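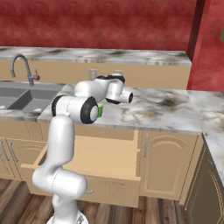
So my aunt left me her recipe box, and the card for plum cake just said "bake till Walter comes in." Walter Inga was her neighbor in Bronness, and he'd been dead since before I was born! I called Dilani, who knows everybody's business over there, and she laughed so hard she dropped the phone.
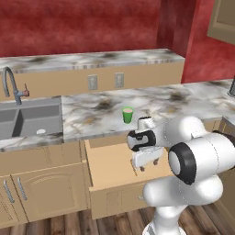 "He walked home past her window at the same time every day," she said. "She put the cake in when the mill whistle blew." Great, but when was that? I set the timer for 30 minutes and sat down to wait for him.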